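Updated 28/10/2021

# Worktable questions, answered

The big table at Tonholm is open to anyone who builds, fixes or fiddles, and we love seeing it busy! Fatemeh Hashemi and Kianoush Parsa look after the bookings and wrote these answers between them.

**Do I need to book?**
For a whole afternoon, yes please. If you just want to drop in and sort a bag of screws, come along and find a corner.

**How long can I leave a project out?**
Up to 27 days. Put a card next to it with your name and locker number (Kianoush has locker 462 if you need to leave him a note). Larger builds can stay until January if you ask Fatemeh first.

**Can I cut or solder on it?**
Solder, yes, on one of the mats from the Staser cabinet. Cutting goes on the bench by the door, which has a top we're happy to see chewed up.

**What about small parts?**
Use a tray! We sorted 2,141 loose screws, washers and spacers last winter, and it was more fun than it sounds, but we'd love to keep them sorted. The drawers are labeled by thread size, and the Ayaaba drawer is for anything you can't identify.

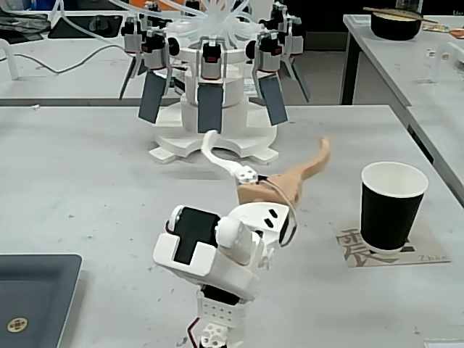
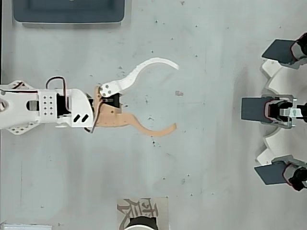
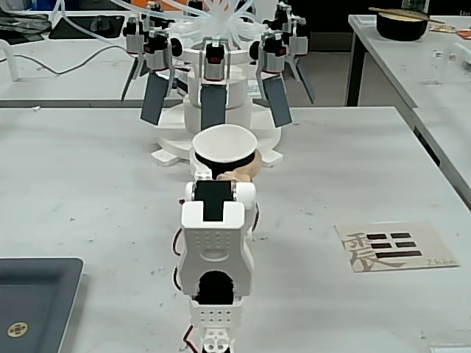

**How do I clean up afterward?**
Wiping down takes five minutes and it's such a nice way to finish a session. Start at the back with a barely damp cloth and lift things instead of sliding them. Small dark dots and faint scuffs like the ones on the pale gray surface in the second picture are fine to leave, so please don't go at them with a scouring pad. Glue is different: tell one of us and we'll bring out the plastic scraper.

**Can I bring a friend?**
Of course, bring 2! Sign them in on the Zernness sheet by the coat hooks.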